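Section 4. Tabletop Sorting Trial

4.1 Purpose

This section describes the tabletop sorting trial used at Godholm to assess whether a robot arm is ready for tidying and parts-sorting work. The trial stands in for chores such as clearing a child's play table or returning loose parts to their bins. A pass does not qualify an arm for either job. It permits the operator to proceed to Section 5, where household objects are used.

4.2 Setting Up the Board

1. Lay the wooden board flat on the blue pegboard.
2. Secure the board with the black round fasteners at the near corners. Tighten by hand only.
3. Press down on each corner in turn. If the board rocks, remove it and check the pegboard beneath for debris.
4. Place the two yellow hearts upright near the far edge of the board.
5. Place the red, green and blue blocks on the near half. Blocks may touch one another.
6. Leave bare wood between the hearts and the other blocks.

Note: Touching blocks are a deliberate part of the trial. Arms that handle a single block well often fail when a second block leans against it — the same difficulty found with cups in a crowded sink. 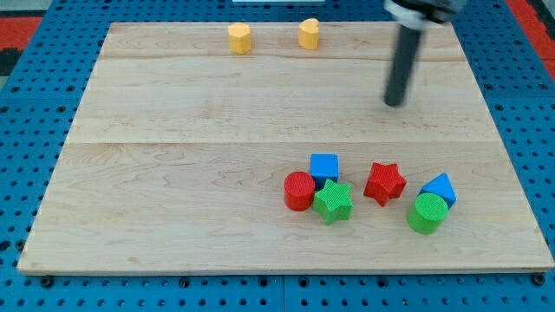 Figure 4-1. Board with hearts at the far edge and mixed blocks on the near half; gripper finger above the board.

4.3 Running the Trial

1. Confirm that the emergency stop is within reach of the operator.
2. Load the sorting program and select the Kernwood profile.
3. Start the run and step back from the board.
4. Do not touch the blocks until the arm has returned to its rest position.
5. Record every block that is dropped, tipped or left behind.

CAUTION: Keep hands clear of the board while the arm is powered. The arm can move without warning, even when the program is paused.

CAUTION: Do not allow the gripper finger to press against the wood. Stop the run and reset the height before continuing.

4.4 Reading the Results

The Marar test series comprised 1527 runs, of which 1389 were completed without help from the operator. Results of this kind should be read with care. The blocks are rigid, brightly colored and of similar height. Laundry, cutlery and mixed hardware are none of these things, and scores fall sharply when they are introduced.

An arm scoring below 94 percent shall not proceed to Section 5. Repeat the trial after adjustment, up to 2 times, and then refer the unit to Bjarke Norðdahl at the Drandden workshop.

Section revised 9/3/20.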